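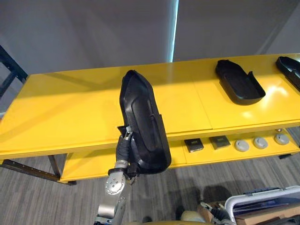

How I clean up teleop demos before training a placing policy

I've been promising to write this up since August, when I was still doing most of it by hand and hating it. The task is tray placing: pick up a molded plastic tray, carry it over, set it down flat. We collect the demos by teleoperation on the robot at our Bettencourt lab, then train a plain behavior cloning policy on them. Nothing fancy. What made the difference for us was the cleanup step in between, so that's what this page covers.

You'll need a folder of recorded episodes with joint positions, gripper state and camera images all on one clock. I use our own little toolkit, Trultoreck, but any scripts that can load, cut and save an episode will do fine.

Step 1. Check your clocks first

Plot the gripper command and the measured gripper position for one episode and look at the lag. Then step through the head camera images near the moment the fingers close. If the images show the fingers closed well before the joint log does, fix that before you do anything else! I skipped this on my first batch and spent a miserable week tuning a network that was learning from stale pictures.

Step 2. Throw out the bad episodes

We started with 397 episodes. I watched all of them at high speed, which sounds awful but goes quicker than you'd think with a decent playlist on. I drop an episode if the tray gets dropped, if the operator regrasps more than once, or if a person walks through the view. A single regrasp stays in. I used to cut those too, and the policy got noticeably worse at recovering from a sloppy first grab.

Step 3. Trim the pauses

Operators stop and think. They especially stop with the tray up in the air, working out which way to turn the wrist before lowering it. If you leave those pauses in, the policy learns that holding a tray and doing nothing is a perfectly good plan, and it'll happily stand there until you hit the stop button.

My rule is simple. If every joint stays under a small speed limit for more than 16 frames, I keep the first few frames and cut the rest. Don't trim while the gripper is opening or closing, though - the arm is supposed to be still then, and those frames matter a lot. Set the speed limit by looking at your own plots. Mine was way too high at first and it ate the slow, careful part of the lowering motion.

Step 4. Split into phases

I label reach, grasp, carry, turn and lower. Gripper state gives you the grasp for free, and wrist angle gets you most of the turn. The rest I mark by hand. You don't have to feed the labels to the network (I don't), but they let you balance your batches. Carry frames swamped everything in our data, so I sample the turn and lower frames more often.

Step 5. Train, then test somewhere annoying

I train with 6 different seeds and compare all of them, because one lucky seed fooled me badly last time. For testing, move the starting tray around and rotate it too. Shiny surfaces are worth a special mention: try a run with the lights changed and see if the grasp drifts. Ours did. Adding brightness changes to the training images helped, but it didn't fix it completely, and I'm still poking at that.

After cleanup we had a bit over 800 labeled segments, and the policy trained on them stopped freezing mid-carry. Lowering is still the weak spot. The Hollalholm version of the scripts has the older trimming rule in it, so grab the newer ones if you're copying my settings.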